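Caderno da oficina, lavanderia Kanaan, julho
Projeto Granora, bancada de baixo

8h10. Cheguei antes da Zubaida, coisa rara, e liguei tudo na ordem errada. Religuei. O braço fez a calibração dele com aquela calma de funcionário concursado. A tarefa de hoje é a mesma de ontem: pano branco, tambor, cesto. O orçamento aprovado fala em "otimização do fluxo têxtil", que é como a Clivcombe chama tirar roupa de máquina.

Lembrete para quem pegar o turno: o ponto de aproximação fica abaixo da grade ranhurada, dedos abertos, e só depois sobe. Quem entra direto na altura do pano raspa na borda. Eu raspei duas vezes na semana passada e a Shazia ouviu do corredor.

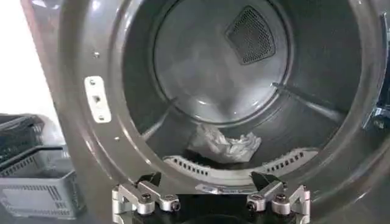
Conversa com o Khairul, 9h30

O Khairul veio perguntar, pela terceira vez, o que vai ser do turno da manhã. Respondi o que está no papel: ninguém sai, as tarefas mudam. Ele quis saber que tarefas. Aí o papel fica mais vago.

Na prática, o que já mudou: ele parou de se abaixar na frente da secadora e começou a ficar em pé do lado, com a mão perto do botão de parada. As costas agradecem, a paciência nem tanto. Disse que antes dobrava lençol pensando na vida e agora tem que prestar atenção num braço que pensa devagar. Anotei para o relatório com outras palavras.

A Amna pediu que a gente separasse o tempo de lavadora do tempo de secadora na planilha. Justo. Até ontem estava tudo na mesma coluna, chamada "máquina", e a coluna não servia para nada.
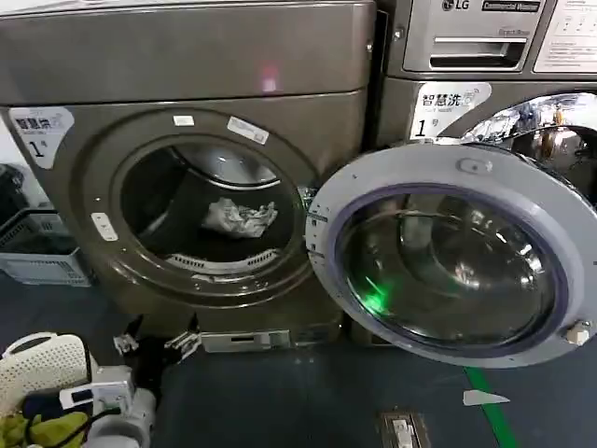

A coluna nova pede também o número da máquina. Lavadora 1 e secadora 1 viram "L1" e "S1", e quem escrever só "a 1" paga o café. O Saqib já deve dois.

Outra coisa da planilha: intervenção humana passa a contar mesmo quando é pequena. Empurrar porta com o quadril é intervenção. Ajeitar o cesto com o pé é intervenção. A Shazia acha que assim os números vão ficar feios, e vão. A meta do semestre são 4.000 ciclos registrados, estamos em 385, e prefiro 385 que digam alguma coisa a uma pilha de sucessos em que o Khairul fez metade do serviço.

11h. Reunião rápida em pé, do lado das máquinas. Decidido:
- porta aberta até o fim antes de chamar a rotina
- cesto vazado do lado esquerdo, sempre o mesmo
- quem treina o turno da tarde é o Khairul, com as horas pagas como treinamento (falta a assinatura da Clivcombe)
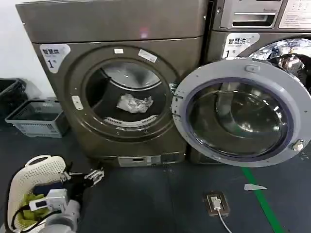 O terceiro item foi o único que deu discussão. O Saqib queria que um técnico nosso desse o treinamento. Só que técnico nosso nunca tirou roupa de cama de hotel às seis da manhã, e o Khairul tira há 9 anos. Ele sabe pelo barulho quando a carga está torta. Nós sabemos quando o log avisa, ou seja, depois.

A Zubaida redigiu o pedido e trocou "operador" por "instrutor" no cargo. Se passar, ele ganha mais. Se não passar, ganhamos um instrutor muito mal-humorado.

Depois do almoço, secadora outra vez. O Kirnunura (nome do software, não fui eu que escolhi) está com a rotina nova de aproximação frontal.

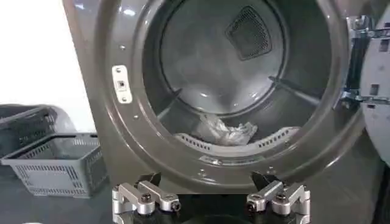

Para a rotina frontal falta definir quem decide quando desistir. Hoje o braço tenta, tenta de novo e pede ajuda, e o pessoal do turno acha humilhante ser chamado por uma campainha. Com um montinho de pano no fundo do tambor, um pouco à esquerda do centro, qualquer pessoa enfia a mão e acabou. O Khairul propôs que ele mesmo marque um limite por carga, sem esperar o aviso. Vou testar amanhã com limite de 2 tentativas e campainha desligada, luz só.

Pendências: cobrar a assinatura, trocar o som da campainha de qualquer jeito, devolver a chave de fenda da Amna.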